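Cleaning with vinegar, soda and soap: what I keep in the house and how I use it

Updated 27 November 2020

When I moved to Wikville, the apartment had a cupboard under the sink full of bottles left by the people before me. There was one for glass, one for tile, two for the oven and one with no label at all. I did not want to throw them out, so I used them up one after another, and then I did not buy them again. Today I clean almost everything with four things: white vinegar, baking soda, plain dish soap and a bar of hard laundry soap. These are my notes, collected over several years. I correct them when I learn something better.

The basic spray

For daily wiping I mix one part white vinegar with one part water. In a bottle of 200 ml this means 100 ml of each. I make it small on purpose, so it is always fresh and the bottle is light in the hand. If the smell bothers you, put a strip of lemon peel in the vinegar jar for a week and strain it before you mix. Do strain it well. A small piece of peel in the nozzle is enough to block it.

This spray is good for the faucet, the shower glass, the inside of the refrigerator and the window over the sink. Spray, wait a minute, wipe with a damp cloth, then dry with a second cloth. The second cloth makes more difference than the mixture does. I skipped it for years and wondered why my faucet always had spots.

Where vinegar should not go

Marble, limestone and travertine: the acid eats the polish and you will have dull rings forever. I have one such ring on a windowsill and I put a plant on it.
Cast iron and bare aluminum.
Waxed wood. It takes the shine off.
Rubber seals, if you do it often. Once in a while is fine.
Phone and television screens.

And never, never together with chlorine bleach. The two make a poisonous gas. If there is bleach in the house, keep it on a different shelf and do not use it on the same day in the same room.

Label the bottle

Write on every bottle what is inside and when you mixed it. A paper label comes off after the first wet hand, so I cover it with wide clear tape that goes all the way around and overlaps itself. Permanent marker directly on plastic also holds, but dish soap takes it away slowly. If you reuse a bottle from the store, take off the old label completely or cross it out. Do not reuse a bottle that had bleach in it, even when it is washed.

I also give each mixture its own color of cap or a ring of colored tape. Then I do not have to read anything when I am in a hurry.

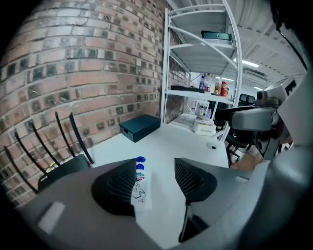

White spray bottle with a blue cap. Easy to find again when the cupboard is full.

When the nozzle stops spraying

Most sprayers that go to the garbage are only clogged. Take the head off, put it in a cup of hot water from the tap (32 minutes is what my kitchen timer was set to the first time, and I never changed it) and then pump clean hot water through it until it runs freely. If it is still weak, do the same with warm vinegar. A sewing needle helps for the last bit, but go gently, because a hole made too wide will never give a fine mist again.

Check also the little tube inside. If it is too short for the bottle it sucks air, and you think the pump is broken. If it is too long it bends up against the wall. Cut the end at an angle and it will reach the last drops.

Baking soda for the things that need rubbing

I keep it in a glass jar with holes punched in the lid. Sprinkle it on a wet sponge for tea stains in cups, for the sink, for the white edge around the bathtub. It scratches very little, but on glossy plastic and on a glass stove top I first try a corner.

For a burned pot, cover the bottom with water, add two spoons of soda, bring it to a boil, turn off the heat and go do something else. After it is cool, most of the black can be pushed off with a wooden spoon. Not for aluminum pots — they turn dark.

Many pages tell you to mix soda and vinegar in one bottle. It foams nicely, and after that you have mostly salty water. Use one, rinse, then use the other if you must. The foam also has some use in a slow drain, where the movement can loosen soft dirt. It will not remove hair. For hair I have a plastic strip with teeth, sold by Hultari at the hardware counter, and it has saved me one visit of the plumber already.

Cloths

Old cotton T-shirts are the best cloths for glass. Cut them in squares and do not hem them. Microfiber is good for dust, but do not wash it with fabric softener, it closes the fibers and afterwards the cloth only pushes the water from left to right. I wash kitchen cloths at 40 degrees when they are only dusty and much hotter when they touched raw meat or the floor. Hang them open to dry. A cloth that lies in a ball behind the faucet smells by the evening.

Hard soap for collars and cuffs

Wet the fabric, rub the dry bar on it until you see a gray paste, fold it on itself and leave it while the machine fills. I buy the Vidal bar, but any plain laundry soap without perfume works the same. Keep the bar on something that drains. Mine lives on two rubber bands stretched over a small dish.

Small things that did not fit anywhere

The dish soap lasts longer if you thin it with a little water in a pump bottle, but make only what you use in one week.
A few drops of dish soap in water cleans stainless steel better than vinegar when there is grease on it.
Every March I empty the whole cupboard, wipe the shelf and look at what has leaked.
If you have hard water, as we do here from the Flusmont side of town, empty the kettle at night. Scale builds slower in a dry kettle.
Store the vinegar away from the stove and with the cap closed tight.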